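July 30, 2020
Gripper comparison, two-arm cell, bag and plate

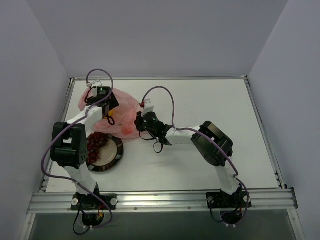

Carrying on from the January notes (the ones in the Ultley folder, not the wiki, the wiki copy is missing the last page). Question is still the same. Do we keep the Gusness fingers on both arms or go over to the Horgan ones before we build the second cell. I want this settled before the order goes in.

Setup today. Both arms on the front rail, same mounts as before. Indero controller, both arms on the one box. Speed limit left where it was. Left arm has Gusness fingers, right arm has Horgan. Will swap sides after lunch so we aren't just measuring which arm is in a better mood.

Cleaned the table first. Spirit wipe then dry cloth. Residue from the old tape was making the bag stick on the left side, write that down somewhere proper.

Task A — thin plastic bag, get hold of it and lift clear.
Task B — grapes off the plate, one at a time, no squashing.
Task C — whatever is under the bag. Left arm holds bag up, right arm goes in.

Task A notes
Gusness, 20 tries, 16 good. The misses were all the same thing, fingers close on top of the plastic and slide, come up with nothing. Better if I crumple the bag first so there's a ridge to pinch. Flat bag is horrible. Tried coming in at a slant and it helped a bit but then the wrist cable drags on the table.
Horgan fingers did worse than I expected, stopped counting after a run of bad ones. Narrow tip ought to be good on film but there isn't enough give in it, so if you're a hair too high you get air and if you're a hair too low you're pushing on the tabletop and the elbow servo starts moaning. Need softer tips or a better height number. Probably both.

Task B notes
Other way round here. Horgan much nicer on fruit. Can get between the grapes without shoving the whole bunch off the plate. Split 2 out of the whole session and both were me closing too far, the stop was set for the bag task and I forgot to change it. Put it in the start-up script!!
Gusness fingers too wide. They get the grape but they bring a neighbour along, or nudge the plate. Plate wants something under it to stop it walking. Rubber mat? Try the offcut in the drawer.
Reach is awkward for the left arm when the plate is in close to its own base, it has to fold right up and the elbow gets in the way of my view as well. Move plate toward the middle next time and mark the spot with a pencil cross.

Task C notes
Only did 4 of these, ran out of patience. Holding the bag up is fine once it's held. Trouble is timing, right arm wants to go before the left has finished lifting. Indero box lets you put a wait in but it's a fixed wait, not a wait-until. Put in a long one for now, ugly but it works. Ask on the Indero forum if there's a way of reading the left arm's position from the right arm's program. Must be.

Cables
Purple ones are still too long for my liking. The loop up over the gripper is fine when the arm is stretched out, but fold the arm and the slack has to go somewhere, and where it goes is outwards round the elbow. Caught once on the left. No damage. Shorten by a hand's width or clip it at mid forearm. Don't clip it tight, we lost a conector that way in January.
Black ones under the rail want tidying too, they just hang there. Tray or a bit of trunking. Not urgent.

Swap after lunch
Swapped the fingers over, redid zero on both. Bag results follow the fingers, not the arm, which is a relief. Grapes the same. Right arm is a touch slower to settle but that was true before and it's the same joint as always. Mount knobs had worked slightly loose on the right, nipped them up and it got a bit better.

Where I've got to
Gusness for bags, Horgan for fruit, neither one does the lot. Cheapest thing is probably Horgan bodies with our own soft pads stuck on, worth an afternoon before anyone spends money. Silicone sheet from the Ultley job would do, there was half a roll left.

To do
— soft pads, cut two thicknesses
— grip stop per task in the start-up script
— mat under plate, pencil cross
— shorten purple cables
— ask about wait-until
— redo bag task with Horgan plus pads, full 20 this time, and actualy write the count down
— more grapes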